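Section 3. Setting Up a Table in a Horndale Meeting Room

This section applies to all bookable rooms at the Horndale Center. Users are asked to read it before the start of their booking. Rooms are opened by front desk staff and may not be entered early.

3.1 Before you begin

1. Confirm your room and table size with the front desk on extension 1135.
2. Collect the room key and sign the key sheet.
3. Check the table top for scratches or stains. Report any damage before you place equipment on it. Damage found later is charged to the booking.

NOTE: Wooden table tops must be covered with the felt pad supplied if you intend to use tools, paint or glue.

3.2 Placing the table

1. Release the wheel brakes on both ends of the table. Two people are required for any move.
2. Position the table lengthwise against the wall panels. Leave a gap of 3 inches so that the panels are not rubbed.
3. Reset both brakes and press down on each corner. If the table rocks, turn the leveling foot until it is steady.

CAUTION: Do not lean boards, folding chairs or display stands against the wall panels. Tape, pins and adhesive hooks are not permitted on any panel.

A table in position against white panels should leave the panel seams clear, as they are inspected each August.

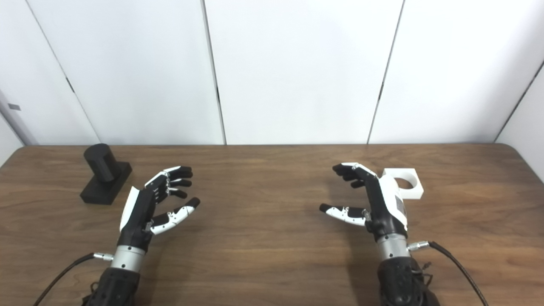
3.3 Power and lighting

1. Use the floor outlets only. Extension cords longer than 17 feet must be approved by the front desk.
2. Set the lights at the wall control beside the door. The Adebisi Room has a separate switch for the far end.
3. Switch off all equipment at the end of the session.

3.4 Returning the room

1. Wipe the table with a damp cloth. Bleach and spray polish must not be used.
2. Move the table back to the position shown on the room plan.
3. Return the key. Keys kept for more than 48 hours are treated as lost and the lock is replaced at the user's cost.

Questions about this section should be addressed to Eusebio Ticona, Room Services.

Horndale Center, Room Services | Contact the front desk | Copyright Horndale Center, all rights reserved | Back to top

Comments

ikgate_quilters: Does the felt pad come in the larger size? Ours stopped well short of the end and we had to finish cutting on the floor.

Room Services: A larger pad is kept at the front desk. Please request it when you collect your key.

M. from Sisport: The leveling foot on our table was very stiff. Might be worth a line about which way to turn it.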